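Odon Help > Robots and automation > Recording demonstrations

Wrist camera blurred when the bag is moving: keep the episodes or delete them?

Asked by Ketsara Suksawat in April
Tags: two arms, teleoperation, wrist camera, cloth, imitation learning

Hello. I am recording demonstrations for a two-arm setup and I would like advice before I continue with the second half of the work.

The task in our list is called "pick up the bag and put it down in a new place". One person moves both arms by leader handles. We have a camera at the head position and one at each wrist, and Pokari writes all of them into one episode at 25 frames per second. At this moment I have 1263 episodes in total, from four tasks. The bag task is about half of these.

My problem is with the wrist cameras. With hard objects (cans, boxes, the tray) the wrist pictures are good. With the bag they are often not good, as the bag swings after it leaves the table and then it is close to the lens and becomes only a green smear. I checked the bag episodes one by one during several evenings, and in very many of them there is a period when I cannot say from the wrist view where the edge of the cloth is.

What I have tried already:

I asked the operator to move slower. This helps with the blur. But then the operator begins to stop in the air and wait, and I am afraid that the policy will learn to stop in the air also.

I made the exposure shorter. The pictures became darker and with more noise, and in the evening they were too dark for the black parts of the gripper. So I went back to automatic exposure.

I wrote a small script which gives each frame a sharpness value and removes the episode if the value is low for more than 12 frames in a row. The result was not what I wanted. It removed almost all episodes in which the bag is really lifted, and it kept the ones in which the operator failed to grasp it. I think this is the worst possible filter.

The head view and one wrist view from the same recording session are here, so that you can see what I mean.
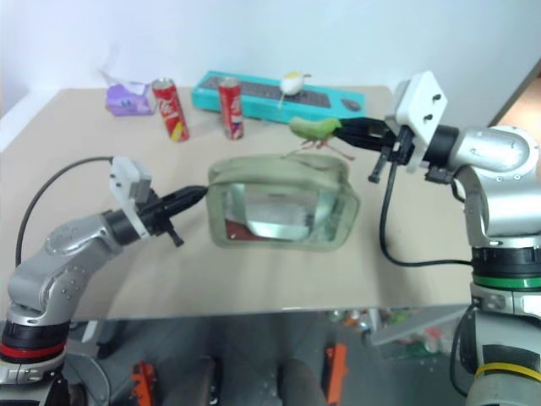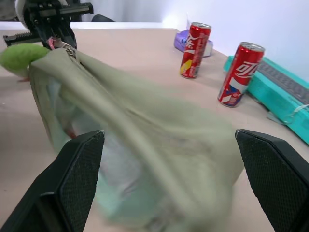
Photos: Ketsara Suksawat, Wongsuwan workshop. Reuse allowed with name.

The cans and the teal thing are sharp in the wrist view, and the bag in front of them is not. From this I understand that the wrist itself was not moving fast at this moment, only the cloth. Please correct me if I am wrong about this.

The objects at the back of the table are not part of the task. We leave them there and change their places between sessions, so that the background is not always the same. I mention it as somebody in my group thinks they are confusing the model and wants me to remove them.

My questions:

1. Should I delete the blurred episodes, or cut only the blurred part, or keep everything?
2. Is it better to use a fixed exposure for the wrist cameras, even if the picture is ugly to a human?
3. Does the clutter make the blur problem worse?

I do not have much time with the operator this month, so if I must record again I would like to know it early. Thank you for reading such a long text.

3 answers

Answer by Kulap Petchrat (accepted)

I have recorded cloth and bags for quite a long time, and I had the same question at the beginning. My opinion is that you should keep the episodes.

When your policy runs on the real robot, it will lift a bag and the bag will swing. The camera will be the same camera and it will give the same green smear. If the training data has no such pictures, then the first time the policy meets them is during the run, at the moment when it holds something. I made this mistake in my first bag set. The arm took the bag nicely and then moved in a strange way until the cloth was calm.

Your filter did exactly what a sharpness filter does on this kind of task. A picture of a table where nothing happens is very sharp. Please do not use sharpness to choose episodes. Use it only to sort them, and look with your own eyes at the lowest ones. You will probably find two different kinds among them:

Blur of the object only. The background is clear and the cloth is not, like in your second picture. Keep these.

Blur of everything. Table, wall and object are all smeared at once. Then the wrist moved quickly, or the camera had a problem such as a loose mount or a long exposure in weak light. Look at the joint values for the same time. If the joints move fast, it is normal motion and I would keep it unless the operator made a sudden jerk. If the joints are still and the whole picture is smeared, something is wrong with the camera and I would take the episode out.

So yes, I think you understood your second picture correctly.

Do not cut the blurred part out from the middle. Many people try it. The action sequence then has a jump in it, and if you train with action chunks the chunk will go across this jump. If a part is truly bad, end the episode before it and mark it as incomplete, or drop the whole episode.

About exposure: fix it. Automatic exposure changes when a pale bag or a white wall fills the view, and then the color of the table changes with it. I set it by hand with the lights on that I will also use for running. With a short exposure you need more light, so put a lamp on the table from the side first, and then make the exposure shorter step by step. In my case one lamp was enough. Do not change it in the middle of the set without writing it down. If you change it now, record a part of the old tasks again also with the new setting, or the model can learn that "dark picture" means "bag task".

About the clutter: I would leave it. In your head view the things stand along the wall and the pouch is in the center with free space between the two grippers, so they do not disturb the grasp. I would only check two points. First, that a loose item is not always on the same side when the bag is put down on that side. Second, that you sometimes record with very few things on the table. About the person in your group who is worried, you can show him or her a small comparison, it is cheaper than a discussion.

One more thing which you did not ask. In the head view the right gripper is holding the light green toy in the air, just above the pouch. In the task name you write only "bag". If the toy is something the operator grasps on purpose, it should be in the instruction text. If it is only used when it happens to be easy, then you have two behaviors under one name, and this will hurt you more than blur. I would go through the episodes and write for each one what was grasped first and by which arm. It is boring work. I did about 600 this way, with a simple table and the video at double speed.

For the waiting in the air, tell the operator to keep a slow and even speed, and not to wait for the cloth. Some swinging is fine.

Comment by Ketsara Suksawat:
Thank you very much, this is more than I hoped for. You are right about the instruction text, I wrote it in the first week and did not look at it again. I will add a field for what is grasped and for the arm. Can I ask if you give the grasp side to the model as text, or is it only for your own sorting?

Comment by Kulap Petchrat:
Only for sorting in the beginning. Later I put it in the text for half of the episodes, so that the short instruction also works. I cannot promise that half is the best number.

Comment by Ketsara Suksawat:
Understood. I sorted the lowest ones by your two kinds today. Nearly all are blur of the object. A small group has everything smeared with the joints standing still, and they are all from one afternoon, so I suspect a loose screw on the camera bracket. I took these out.

Answer by itel_bench

just use a better camera. global shutter, problem solved

Comment by Kulap Petchrat:
A global shutter removes the leaning shape you get with a rolling shutter, but a long exposure makes the same motion blur on both. It is good to have, but it will not fix this without more light.

Answer by tablearm

I agree with keeping them. I want to add that you should check the time stamps of the wrist cameras against the joint data. In our recordings the wrist stream was late by a few frames, and we noticed it only with soft objects. With a can it made no difference that we could see. To test it, close the gripper quickly while recording and compare the frame where the fingers meet with the value in the log. Do it for both wrists, as ours were different from each other.

Also, if you resize the pictures before training, look at the small version before you decide that something is blurred. Much of the smear was gone at the size our model received, and I had spent two days worrying about the big pictures.

Comment by Ketsara Suksawat:
I did not think about the small size. I will look at it before I touch the exposure. The left wrist seems to be late by two frames, the right one is fine.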